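Canceled Sinenik tonight, or tried to. The button is under Account, then Plan, then Manage Plan, and after that it asks why you're leaving and won't go on until you pick something. I picked "Other." It offered me two months at half price. I closed the laptop and went to do the dishes, so as of now I am still a subscriber.

The reason I started is the email that came in the morning. They are splitting the standard plan. The one we have keeps its price but gets ads before every episode, and the version without ads is 15 dollars. Downloads go to the higher plan too. I only use downloads on the train, but I use them every day on the train, so it matters to me more than the picture quality does. I can't tell the difference on our TV anyway.

Went through the card statement while I was at it. Sinenik, Fillero, the music one, the cloud storage, and a sports package I thought had ended with the season. It had not. The sports package took 10 dollars in March and again in April. I wrote to them and got an automatic reply with a case number. If they refund only the last month I'll take it and stop arguing.

Talked to Floor Jansen about it at lunch. She and her sister rotate: one service at a time, cancel when they've run through what they want, start the next. She keeps a list on her phone of shows and where they are, and crosses off the ones that move. She said the only trouble is that the sister's kids forget and ask for something that's on the one they dropped. I don't have that problem. My problem is that I start things and leave them for half a year.

Tuấn Kim still uses my Fillero login. He brought it up himself, which was decent of him. Fillero now sends a code to my phone when he signs in from his place, and twice last month I was asleep when it came. He offered to pay for the extra member slot. I told him to hold off until I decide whether I'm keeping it at all. He is in the middle of the Danish series, the one with the ferry, and has 7 episodes left, so I said I'd keep it at least until he's through. He brought over takeout from Bùi and we watched one of them together. I had no idea who anybody was. The ad break landed in the middle of a phone call, then the show picked up a few seconds before where it stopped, so we heard the same line over.

Need to look up whether the library card still gets you movies. It used to be a few a month. The login was my old address, so I'll have to go in and change it at the desk.

Also check the date Sinenik bills. I think it's early in the month but the email only says "next cycle."

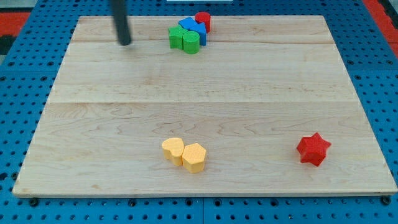

Lendness, May

Went back and finished the cancellation before bed. Same questions, same offer, then a page saying I can watch until the end of the billing period. The confirmation came a minute later and I put it in the folder with the case number. Keeping Fillero for now. Told Tuấn by text and he sent back a thumbs up.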